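Last updated in November, when I finally got through the pile of emails about my little letterpress shop. I'm Reynaldo Tagle, and these are the things people ask me most.

## Do you really print everything by hand?

Yep! I set the type, ink the press and feed every sheet myself. A run of 358 wedding invitations takes me most of an evening (plus a lot of coffee), and my shoulder tells me all about it the next morning.

## What's the smallest order you'll take?

65 pieces. I used to do smaller ones, but setting up takes the same two hours whether I print ten cards or a thousand, and I felt bad charging what it cost. If you only want a handful, ask me about leftover stock – I often have blank Corkance cards in the drawer that just need a name or a line of text.

## Which paper should I pick?

My favorite is Dalisay, a thick, soft cotton sheet that takes a deep impression and feels lovely in the hand. Hendivico is thinner and smoother, and it's what I'd go for if you have lots of small text or plan to run the envelopes through your printer at home. I'll mail you samples of both for free, so please don't choose from a screen. Whites are a nightmare on a screen! One looks creamy on my laptop and almost blue on my phone.

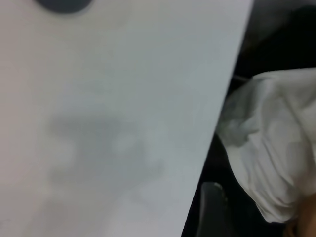 Beatriz wrote in to say that she ordered bright white for her save-the-dates and wished she'd gone warmer, as the black ink came out looking harsher than she wanted. She asked me to tell people to try dark brown or navy on the bright stock, and I think she's right. Navy especially.

## Can you match a color exactly?

Close, yes. Exactly, no. I mix ink with a knife on a slab of glass, and cotton paper soaks it up differently from day to day. Send me a scrap of ribbon or fabric if you have one and I'll work from that.

## How long will it take?

Four weeks once you've said yes to the proof. You get two rounds of changes included, and after that I charge a small fee for each new plate. Please, please check the spelling of the names. And the date. And the zip code!

## Do you sell the Flirnent notebooks online?

Not yet. I sew them in small batches and they go to the spring craft market first. If any are left over I put them on the shop page in the evening, usually after 8 p.m., once the kids are in bed.

## Can I come by and see the press?

Sure, just email first so I'm not up to my elbows in ink. Parking is behind the bakery.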